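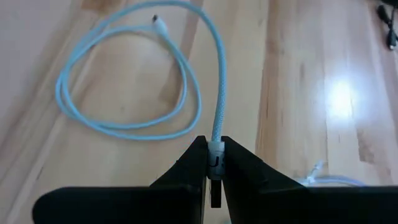

The light blue braided one, plug end down, with the rest of it in loops on the table.

List: Dridville Household Swap and Repair
Subject: Re: Storing long cables without ruining them
From: Shuk-fan Chung

Replying to the questions from last night in one go, with the original message quoted in pieces.

> I have inherited the job of sorting the cable drawer at our house and I
> would like to do it once and not again for a few years. There are 59
> cables in it. I counted because my husband said there were maybe twenty.

Mine was 74 when I did it in October, so you are ahead of me. I got it down a good deal in two evenings. The first evening went to pulling everything out and untangling, and I would not try to do any sorting until that part is done. I tried sorting as I went and kept finding that the cable I had just put in a pile was still attached to something at the bottom of the drawer.

A clear table is the best place. I used the kitchen table with the leaf in. The floor works but your knees will tell you about it the next day.

> What I can't decide is whether to coil them or fold them. My father
> always wrapped his around his hand and elbow and tied the tail around
> the middle. Most of those have a kink near the plug now and a couple
> only work if you hold them at an angle.

Don't do the hand and elbow wrap. Every turn puts a twist in the cable and the twists all end up at the last foot or so. Then tying the tail around the middle bends it hard right behind the connector, where it can stand it least.

Folding is all right for short flat ones. Anything longer than my arm I coil. I hold the plug in my left hand and lay the loops in with my right, letting the cable pick the size of the loop. If a loop wants to flip over, I roll the cable a little between thumb and finger until it lies down. Over-under coiling is better still for the very long ones if you know how to do it. I learned from a video, forgot, and learned again. On a ten-foot phone cable I can't say I notice the difference.

The blue one at the top of this message is braided, and the braided ones act differently from the rubbery ones. The sleeve is stiffer than what is inside it, so they like to make wide arches and do not want to go into a small tight ring. If you force one small it springs open as soon as you let go. I give those a bigger loop, a bit wider than a saucer, and they stay put with one tie.

> Velcro, twist ties, rubber bands, or those little plastic clips? I
> have some of each and I would like to pick one.

Velcro, the thin kind that comes on a roll and sticks to itself. I bought a roll of the Naylor and I am still on it. Cut the pieces longer than you think you need.

Rubber bands go sticky and then brittle, and the sticky part stays on the cable. I had to throw out a perfectly good charger cord over this, or at least I didn't want to touch it anymore. Twist ties are fine for now, but the wire comes through the paper in time and scratches. The Nulleck clips look nice but they only fit one thickness, and mine would not close over a braided sleeve. I gave them to my sister.

Whatever you use, put it on loosely. You should be able to push a finger under it. And put it on the side of the loop away from the plugs.

> How are you all labeling things? I started with masking tape flags and
> they are already falling off.

Masking tape dries out. I had the same trouble.

What works for me is to write on the Velcro tie with a paint marker. The tie stays with the cable because there is nowhere else for it to go. Plain marker rubs off in a few months.

I only write two things, the type of plug on the far end and the length. I used to write the name of the gadget, but then the gadget dies and the cable has a dead gadget's name on it for the rest of its life. I still have one that says BEDROOM LAMP CAMERA and I have no memory of what I meant.

Some people write on the plug housing itself. A white housing takes marker very well, and it is the part you have in your hand when you go to plug it in. The blue cable has a black curved mark on its white housing, like a letter J, and it makes it easy to pick out of a pile. If you write there, keep to one letter. Small writing on a curved surface smears and then you have a gray plug. Wipe it with a little rubbing alcohol on a rag first and let it dry before you write.

> Do you test everything before you keep it? It seems like a lot of
> work for cables.

Yes, and it is a lot of work, but it was the step that got rid of the most. I set an old phone on the table and plugged each one in long enough to see whether it charged. While it was plugged in I wiggled it gently at both ends. If the charging light blinked, out it went. I found 6 that way that I would have sworn were good.

I did not test whether they carry data as well as power. You can do that by plugging the phone into a computer and seeing if the computer notices it. If anybody in your house moves pictures off a camera it may be worth doing. Ones that only charge can get a mark of their own.

Before testing, look at the plug. Lint packs in there, especially on any cable that has lived at the bottom of a purse. I use a wooden toothpick, with the cable unplugged at the other end, and I go slowly. Don't use a pin.

Run the whole length through your fingers too. On a rubber cable you are feeling for cracks and flat spots. On a braided one, look for places where the weave has opened up or gone fuzzy, mostly right behind the housing. A little fuzz is only looks. If you can see a different color underneath, I would stop using it. I have tried heat shrink over a bad spot and it held for a while, but you have to cut a connector off to get the tube on or buy tube big enough to go over the plug, and then it does not shrink enough. For a cheap cable it is not worth the evening.

> Last one. Drawer, box, or hooks?

I went with a shallow box and I keep it on a closet shelf. It is an Ato shoe-size bin with a lid, and I stand the coils on edge like records. You can flip through them and see the tie on each one. In the drawer they were lying flat in layers, and whatever I wanted was in the bottom layer.

Hooks are good for extension cords and anything heavy. For light cables I found that the coil stretches into a long oval and the top of the loop gets a bend where it sits on the hook. A wide peg is better than a hook if you want to go that way – a piece of broom handle in a board would do.

The ones in daily use don't go in the box. Those stay where they are used, and the box is for spares. I try to keep no more than two spares of any kind. I had eleven of the old flat-ended printer type, and we have one printer.

On getting rid of the rest: please don't put them in the kitchen trash. They have copper in them. The drop-off in Dridville takes cords in the same bin as small appliances, on the left as you drive in, and there is no charge for a bag or two. Take the Velcro off first, you will want it back. Good spares can come to the next swap. If you bring them, coil them and tag them before you come. Last time there was a grocery bag of them in one knot and it went home with the person who brought it.

A couple of other things that didn't come up in your message.

Very cold cables don't coil well. If any of yours have been in the garage, bring them in and let them sit a few hours before you start.

If one has been wrapped tight for years and won't relax, lay it out in big loose loops on a table overnight. Some come back most of the way. Hanging it full length over a door works too, if you have no cats.

Don't put the coils in the box with loose batteries. I did this and there was a leak, and two plugs had to go.

I can bring the end of my Velcro roll to the swap if you want to try it before buying. There are several yards left on it.

Shuk-fan

P.S. Does anyone have a use for phone cords, the curly handset type? I have a beige one and a brown one, both in good shape, and both longer than you would expect once you pull on them.

--
To leave this list, send a message with the word unsubscribe in the subject line.
Swap items wanted and offered go in the subject line as WANTED or OFFER, please.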